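Zavero bin picking demo, open day at Vakosthorpe
Rating: 4 out of 5

I went to the April open day mainly for the Zavero demo, because at my work we are thinking about a similar cell for returned goods. The session takes 28 minutes and you stand quite near to the table.

What I liked most is the choice of objects. Many demos use only clean boxes of one size. At this one the gray bin had a toy dinosaur, a tan slip-on shoe, a green block and a clear plastic 6, which is a difficult mix for any gripper. The shoe went well on my turn. The clear 6 needed several tries, and the operator did not hide it – I respect this.

The bin is held with a bar clamp and the places on the board are marked with blue tape. I prefer this to a polished show stand, as I could imagine the same setup in our workshop.

Less good: the cables hang in a thick bundle along the arm, and I would like to hear how they last after months of use. My question about it got only a short answer. Also the arm is big for such a bin, and from the right side it blocks your view, so stand on the left.

Worth the trip if you buy or maintain such machines.

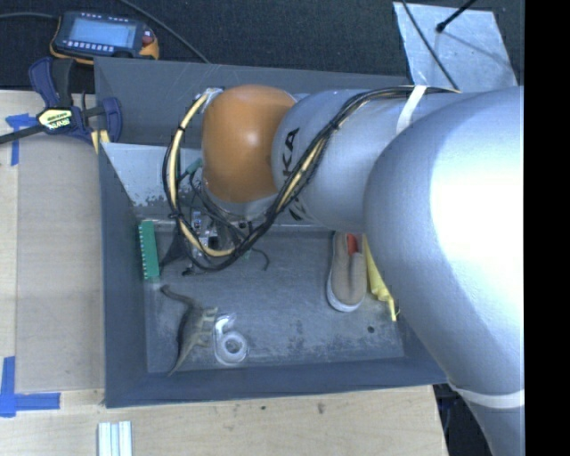

Review by Hưng Mạch
Visited in April, afternoon session. I paid for my own ticket.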